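Keeping a Kitchen Notebook

I started writing down what I cook in January, mostly because I kept making the same lentil soup and getting a different result each time. The notebook is a plain one from the drugstore. I give each meal one page, even if all I have to say is that the rice was too soft.

The first few pages are not much use to me now. I wrote things like "good, more salt" and left out how much salt I had used. My neighbor Efren Bañez looked through it one evening and told me to write the amounts before I sit down to eat. I do that now, and the pages are better for it. 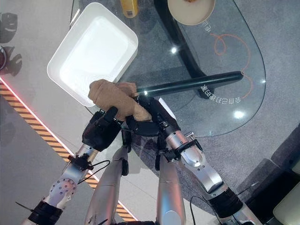
The soup took eight tries. The main problem was the onions, which I was pulling off the heat too early. They need 18 minutes on low in my pot, with the lid off. After that I add the garlic, then the lentils and 5 cups of water. Lemon goes in at the end. I tried vinegar twice and went back to lemon.

Bread has gone less well. I have four pages of flat loaves and one decent one, and on the decent one I forgot to write down how long the dough sat. I think it was overnight. I'll try that again on Tuesday, when I'm home early.
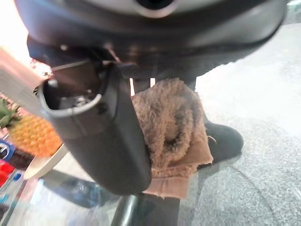

The rounded tip of a long black finger.

I also keep a list in the back of dishes other people have fed me that I want to learn. Ronaldo Galang's chicken adobo is at the top. He doesn't measure anything, so I plan to stand in his kitchen with a set of spoons and catch things on their way to the pan. Next on the list is a squash pie, but that can wait for fall.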